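Workplace Services Coordinator (Furniture and Shared Areas)
Lindholm – Nodberg office
Full-time, permanent

Lindholm is seeking a Workplace Services Coordinator to take charge of the furniture, partitions and shared work areas at its Nodberg office. The position reports to Greer Drummond, Head of Workplace Services, and is open to internal and external applicants.

About the office

The Nodberg office is laid out on an open plan and provides 81 work places on a single floor. Project teams change in size several times a year, and the floor is rearranged to suit them. Tables are moved, chairs are reassigned, and notice boards and labels must be brought up to date before a team takes possession of its new area. In the past this work was shared among several departments. Beginning in May, it will be the responsibility of one coordinator.

The furniture inventory lists 1,539 items across the office and its storage room. Many of the older pieces remain in good condition, and Lindholm intends to keep them in service for as long as they can be safely used and properly maintained.

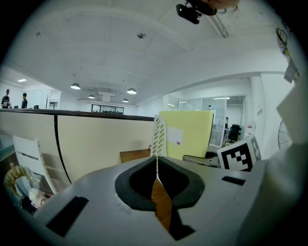 The coordinator will be expected to know the floor well and to spend a substantial part of each working day on it. Requests from staff are received through Tireo, our internal booking and maintenance system, which recorded 682 requests relating to furniture and shared areas last year. Most concerned seating, table space and missing or outdated labels.

Duties

Maintain the furniture inventory and carry out a full check of all items twice a year.
Plan and supervise changes to the floor layout, including the placement of tables, chairs and partitions.
Inspect chairs, armrests and tabletops for wear, and arrange for repair or replacement.
Keep shared tables clear and ready for use at the start of the working day, and see that project materials left out overnight are returned to the team concerned.
Prepare and replace printed labels and notices.
Respond to requests in Tireo within one working day.
Act as the point of contact for Clernance, our contracted cleaning provider.

Requirements

Applicants must have at least 5 years of experience in office services, facilities or a closely related field. They must be able to read a floor plan, keep accurate written records and deal courteously with staff at all levels. The position involves regular lifting and moving of furniture – suitable equipment and training are provided. Experience with furniture repair is desirable but is not required.

Working hours and benefits

Regular hours are 7:30 a.m. to 4:00 p.m. Larger layout changes are scheduled after 4:00 p.m., and additional hours are compensated at the overtime rate. Benefits include health coverage, paid leave and a contribution to commuting costs. The position is based entirely on site.

How to apply

Applicants should submit a résumé, a cover letter and the names of two references through the careers page. The cover letter should describe one office move or layout change in which the applicant took a leading part. Selected candidates will be invited to an interview and a short tour of the floor. Questions regarding the position may be directed to Greer Drummond through the same page.

Lindholm is an equal opportunity employer. Applicants who require an adjustment at any stage of the process are asked to state this in their cover letter.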